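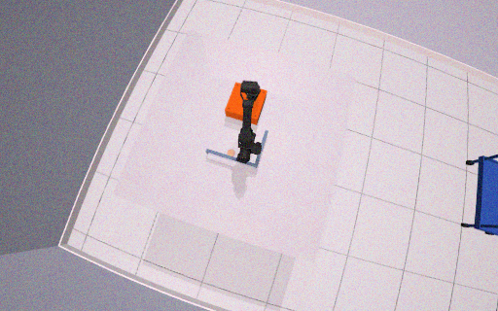 Do visitors at an open day need to see the simulator as well as the real arm? Going by our afternoon at Clavham, they get more out of the talk when the simulator comes first.

3.2 The open day at Clavham

I ran the demonstration with Elin Lewis in October, using the Hudametti simulator on the big screen. Figure 2 is the overhead view we left up while people found seats: black arm on its orange block, gripper down at the corner of two thin bars, small round object close by. We'd planned to talk over it for two minutes and ended up taking roughly ten -- everybody wanted to know who decides where the arm goes next!

Rizwan Soomro took those questions (far more patiently than I would have) and sketched the path on a whiteboard. The Ludside group asked mostly about safety, the Pringle lot about cost, and I hadn't prepared much on either.

Figure 2. Simulated work area seen from above, with the arm reaching towards the corner of the two bars. Part of a blue cart is visible on the right.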